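Wurndale: Very Short Prose from a Town That Isn't on the Map
Clornix Press, paperback, $20

I read this one standing up. It came in the mail, I opened it at the counter meaning to look at the first page and put it away for the weekend, and when I next checked the clock I had missed lunch and was somewhere in the flood. So I'll say it up front: this is my favorite anthology in a long while, and I have already bought a second copy to give away (the first one has too much pencil in it now).

The rules are simple. Clornix invited writers to set a piece in the same made-up river town, Wurndale, and held them all to 400 words. There are 56 pieces. Everybody got the same hand-drawn map, which is printed inside the front cover, and after that they were on their own. No shared characters were required, though some wander from one story to the next anyway, and I loved catching them at it. A ferry pilot who gets one mean sentence early on turns up much later as somebody's gentle, half-deaf grandfather, and I went back and read the mean sentence again with a completely different feeling about it.
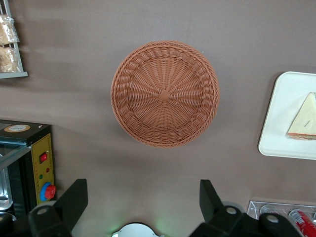 Vol. 9, No. 14

What I worried about, going in, was sameness. Put that many very short stories side by side and they can start to breathe in unison: the quiet opening, the odd detail, the last line that closes like a drawer. A few here do just that. But the editors have been so smart about order! A list of rules for the public swimming pool is followed by a breathless one-sentence story about a bakery fire, and then comes a plain little account of a man returning a library book for his late wife, told so calmly that I had to put the thing down and walk around the kitchen for a minute.

The pool rules may be the best piece in the book. They start out ordinary (no running, no glass) and by the bottom of the page they've told you about a drowning, a divorce and a lawsuit without once dropping the voice of a laminated sign. I read it aloud to my reading group in Vallejo and there was a good long silence afterward, then three people asked to borrow the copy at once.

The flood section in the middle is the book's big swing. It covers a single night, and each story picks up within minutes of the one before, in a different house, higher and higher up the hill. Water is under a door, then on a stair, then only a sound. By the last house it's a rumor that a couple hears about over breakfast. I don't know how much of that was planned and how much was lucky sorting, and I'd love to find out, but on the page it moves like a single long story with a lot of front doors.
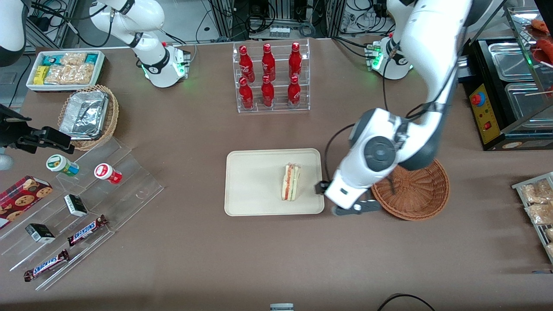

Lena Omberg

Do I have complaints? Sure, a couple. The pieces about the town's founding feel like homework next to everything else. They lean on the map too hard, and I didn't need the street names explained when the stories set on those streets had already made me believe in them. One attempt at a ghost story gives the ghost away in its title. And the contributor notes are set in type so small that I gave up on them under a lamp and tried again by the window the next morning, with about the same luck.

The paper is nice, though – cream, a bit rough, takes pencil well – and the spine lies open without a fight, which matters to me in a book I keep flipping backward through. There's a short index of places at the back. I thought it was a joke until I used it. Look up "footbridge" and follow it through the book in order and you get a whole love affair that no single writer seems to have written.

If you teach, this would be a gift in a classroom. Hand out the map, read two or three pieces, and let people loose on an empty corner of it (there's a big blank patch north of the cannery that is just begging). If you only read, I'd say take the pieces in order the first time, a handful in an evening, and save the flood for a night when you can get through it in one go. After that, open it anywhere. I've been keeping mine by the phone, and lately I've been rereading the one about the barber's radio, which I skimmed the first time and shouldn't have.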